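Funow Folding Work Table: Review After One Winter

I bought the Funow folding table in February to replace a desk that was too deep for the room. It has been set up nearly every day since. I paid full price and have no connection to the company.

The table comes flat in one box. The legs are already attached and fold out on hinges with a locking bar on each side. There is no hardware to install except 2 leveling feet, which screw into the legs on one end. I had it standing in 10 minutes, and most of that was cutting tape and getting rid of foam.

The top is a light wood color with a low sheen. It hides dust well and shows coffee rings badly. I wiped off most marks with a damp cloth, but a ring left overnight took dish soap and some rubbing. The edges are sealed all the way around and have not lifted anywhere so far. The underside is not finished as carefully, and one corner had a rough patch that I sanded down before it caught on a sweater.

Stability is good for a folding table. With the locking bars pushed all the way down it does not sway while I type. If a bar is only partway in, it wobbles, and the bar gives no click to let you know. I now press both with my foot after opening it.

The listing gives a weight limit of 300 pounds. I have not tested that and don't plan to. The heaviest load I put on it was a sewing machine, a full box of fabric and my elbows, and the top did not bow.
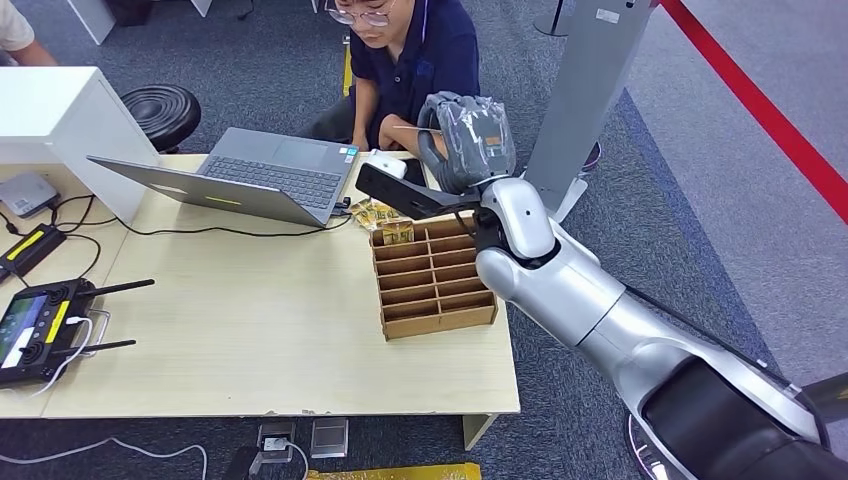
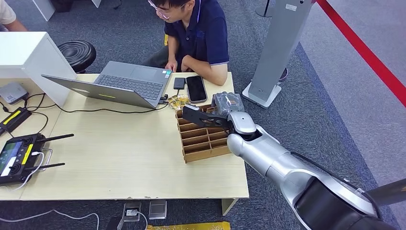
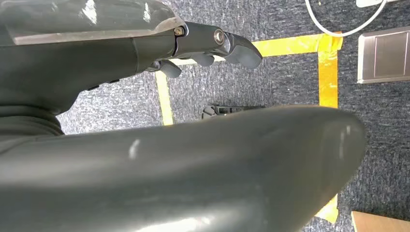 Can the table be left folded in an unheated garage?
The manual says to keep it dry and above freezing, so a closet is the better choice. Mine spent a week in the garage and one hinge was stiff afterward until I put a drop of oil on it.

Folded, it is flat enough to slide behind a couch. It weighs 23 pounds on my bathroom scale, and I can carry it up a flight of stairs alone. The handle is a plain cutout in the side rail with no padding. For a short trip that is fine. When I took it to the craft fair in Punimthorpe I had to switch hands several times between the parking lot and the hall.

I also looked at the Rocha table, which a store in Grurnville had on display. The Rocha has a thicker top and a proper carrying handle, and its locks do click. It is also heavier and costs a good deal more. If it were going to stay in one spot all year I would have bought that one.

Two smaller complaints. There is no hole or clip for cables, so cords hang off the back unless you add your own clips. The rubber caps on the feet left faint gray marks on my kitchen floor, though they came off with a household cleaner.

One cap arrived split. I wrote to Funow and a replacement came in the mail without any argument, along with a spare.

Four stars out of five. I took one off for the locks.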